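4.3 Recording demonstrations with the hand-held grippers

Plitidton reads both hand-held grippers as one bimanual device. Complete the time alignment in section 4.2 before starting; a session recorded without it will load, but the planner rejects it at export.

1. Open the Record tab and select the workspace profile. The profile name must match the one stored on the Trukgate controller, including capitals.

2. Set the sample rate to 60 Hz. Lower rates are accepted for playback only.

3. Hold both grippers still with the jaws open and press Zero. The width reading for each side should settle within 12 counts of its stored value. If one side drifts, repeat the zero for that side alone.

4. Press Arm. The status line changes from IDLE to READY.

Note: Pose tracking starts at READY and frames are written only after Start. Movements made in between are used to warm up the filter and do not appear in the episode.
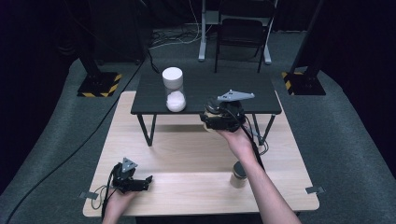
5. Press Start and carry out the task at a steady pace. Where one hand has no part in a step, keep it within the workspace and leave its jaws open. The segmenter treats a long closed-jaw period as a grasp, even with nothing held.

6. Press Stop, then label the episode. Labels are limited to 23 characters and are copied to the planner unchanged.

7. Check the tracking bar under the timeline. Grey is good, amber is interpolated, red is lost. Trim red sections at either end; an episode with red in the middle should be recorded again.

Caution: Do not edit the timestamps by hand. The Halliday exporter compares them with the controller log and stops with error 465 at the first mismatch.

Cables must have enough slack to reach the far side of the workspace. A taut cable shows up as a small repeated jerk in the wrist trace – smoothing will hide it in the preview but not in the exported file.

To keep the zero values for the next session, choose Save Profile before closing the tab. Export settings are covered in section 4.4.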